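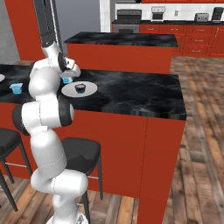 Protokoll der Zellenbesprechung, Küchenzelle 2, Projekt Birari

05/03/2021, Besprechungsraum Grumeck

**TOP 1 – Stand der Einrichtung**

Zunächst ein herzliches Dankeschön an alle, die am Modell der Zelle mitgearbeitet haben. Der Arm behält seinen Standort vor der Kücheninsel mit der schwarzen Marmorplatte. Über die Hocker unter dem Überstand wurde länger und freundlich gestritten; sie bleiben im Modell, werden aber als Sperrbereich für die unteren Gelenke eingetragen.

**TOP 2 – Greifer**

Der Anfahrpunkt über dem kleinen hellblauen Objekt wird neu eingemessen, und zwar mit 5 mm mehr Abstand zur Platte. Der Teller mit dem Becher darauf dient weiter als Referenz und wird bitte von niemandem verschoben, auch nicht kurz zum Ausprobieren. Parametersatz 2094 gilt ab sofort, der alte wird archiviert.

**TOP 3 – Pflege und Wartung**

Karimi liefert den Wartungsplan für die Gelenke nach. Die Geschwindigkeit bleibt bis dahin bei 62 Prozent – das ist gemütlich, aber damit können alle gut leben. Skiltmont wird gebeten, die Nullpunkte aller Achsen vor dem nächsten Lauf zu prüfen und im Zellenbuch einzutragen.

**Offen:** Ersatzgreifer, Angebot bis September.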